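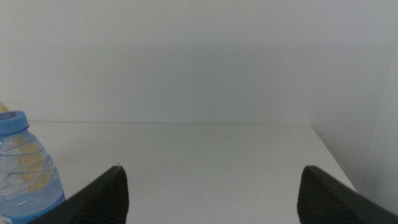 Step 1. Clear the table

Take everything off the white table before you clean it. Cups, mail and chargers go on the floor or on another surface. A water bottle can stay at the far left if you plan to move it later, but don't wipe around it and call the job done.

Brush crumbs and dust toward you with a dry cloth. Start at the back seam, where the top meets the wall, and pull forward. The inside corner on the right needs a second pass. Fold the cloth to a point and run it along the seam.

Step 2. Mix the cleaner

Put 2 teaspoons of dish soap in 20 ounces of warm water. I use Prurkel unscented, but any mild soap will do. Skip scouring powder. It scratches a matte finish, and the scratches hold dirt.

Wring the cloth out well and wipe in straight lines from back to front. Rinse the cloth, then go over the top again with plain water. Leftover soap dries to a gray film on white.

Step 3. Do the wall above it

Plain pale walls show splashes and hand marks best from the side, so check them at a low angle. Use a barely damp cloth and light pressure. Test a small spot near the corner first if the paint is flat.
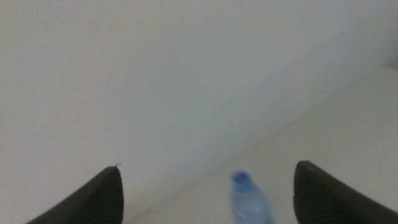 Step 4. Dry and check

Dry the wall first, then the table, with a clean towel. Leave the top bare for 20 minutes before putting things back. If a stain is still there, repeat Step 2 on that spot only.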